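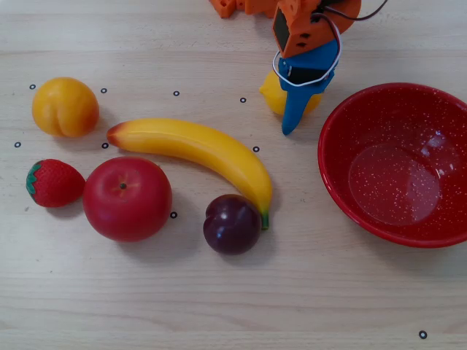

Slide 4: Blue fingers on the lemon, red bowl to the right.

Leave this one up while people sit down. Don't talk over it.

Start with the claim. The Vello write-up says the printed gripper "handles common produce." Ask the room what they think that means. Then say the fruit is artificial. A plastic peach doesn't bruise, and a plastic plum weighs whatever the factory felt like. Pause.

What we did at Damville: same arm, same table, same bowl, two sets of fingers. 100 tries with the Vello fingers, then 100 with the Dunne pair. Sânziana Ilie ran both and reset the fruit by hand between tries. I scored them, and I knew which fingers were on. Say so before somebody asks.

The lemon is the easy case. It's oval and the fingers go right around it, with both ends sticking out. If I were selling a gripper I'd open with the lemon too.

The apple is the one to worry about. Biggest round thing we have. Vello dropped it 4 times on the way to the bowl, Dunne 2. Do NOT say Dunne is better. Two drops is a loose screw or a bad morning.

Cables. Point at the white one looping in front of the fingers. I'd like to see a full day of runs before I believe that routing. Our longest stretch without touching anything was 50 picks, back in February.

If asked about the Randis controller: we only tried it with default settings, so no opinion. They'll push. Still no opinion.

If asked about real fruit: we haven't done it. Budget is not the reason, we just kept putting it off.

Next slide is the drop table. Read the apple row out loud, skip the rest unless there's time.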